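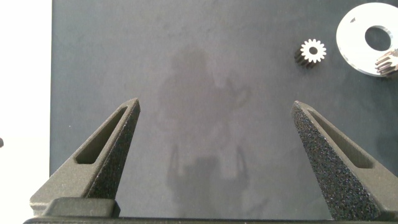
Why would anybody write a whole section on one small pinion? I kept mixing it up with its neighbors in the parts drawer, and so did everyone else at Brillport.

### 5. Sorting small spur gears by eye

I went through 2243 loose parts from the Brudholm bins, and 138 of them were spur gears small enough to lose in a coat pocket (I did lose one, for a whole weekend!). Karthik Seneviratne did the second pass on his own, and we compared our lists on a Friday afternoon over bad coffee.

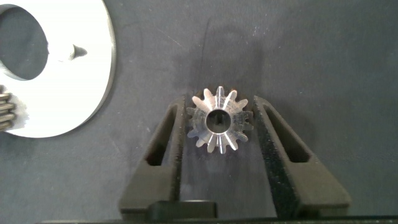
What do you check first on a pinion this size? The tooth count, then the bore, and the length of the body last.

**Figure 5.** Small metal spur gear with fourteen teeth and a round bore.

We disagreed on 2 gears, both with worn teeth, and I still think I was right about one of them. Shiny metal is a pain to count on – a highlight can make one tooth look like two, so I like a plain dark mat and I mark my starting tooth with a grease pencil.

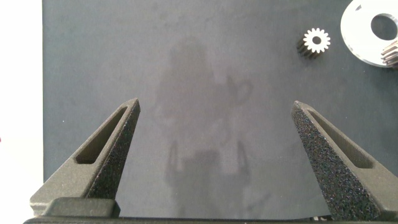
Karthik would sooner roll the gear along a strip of clay and count the dents. It's slower, but his counts came out the same on every repeat, and we used the clay for anything doubtful in the Ekanayake batch too.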